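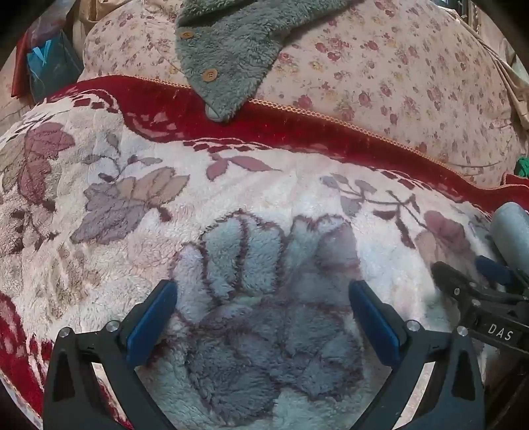

Jan 26, 2022

I have been sleeping badly since August, and this month I decided to do something about it. The trouble is always the same. I drop off without difficulty, wake at ten to three and lie there until it is nearly time to get up.

The doctor's surgery in Warklow gave me a leaflet and a sleep diary. The leaflet was mostly things I had heard before: no coffee after lunch, no screens, get up at the same time every day. The diary was more use. You write down when you went to bed, when you think you slept and what you had to drink. After the first fortnight it was plain that my worst nights came after I had dozed in the chair during the evening news. I hadn't been counting that as sleep.

So the chair is out after eight o'clock. I go for a walk instead, down to the Hilter turning and back, or I do the ironing. Neither is exciting.

Shobha Iyer at work swears by getting out of bed if you are still awake after a quarter of an hour. I resisted this all through the autumn as it seemed daft to get up in a cold house. I now go and sit in the kitchen with the small lamp on and read something dull. At present it is a history of canal building, 1225 pages with the notes, and I am on page 81. I have got back to sleep by four on most nights this week, though Sunday was a bad one.

The bedroom needed some changes too. The radiator had been on all night and I had got used to it. It now goes off at nine, and I have gone back to proper layers on the bed, which I can push off or pull up without having to wake fully. I also moved the clock to the landing. I can still hear the alarm but I can't lie there doing sums about how many hours are left.

I tried a herbal tea as well, for 6 nights. It tasted of hay and I was up twice for the loo, so the rest of the box has gone to my sister.

Joonas Keskinen asked in the comments last time whether I had given up the late shift. Yes, from the start of the month. The money is a bit less but I have my evenings back – what is left of them once the ironing is done.

The diary goes back to the surgery next week. I will put up what they say about it, if they say anything.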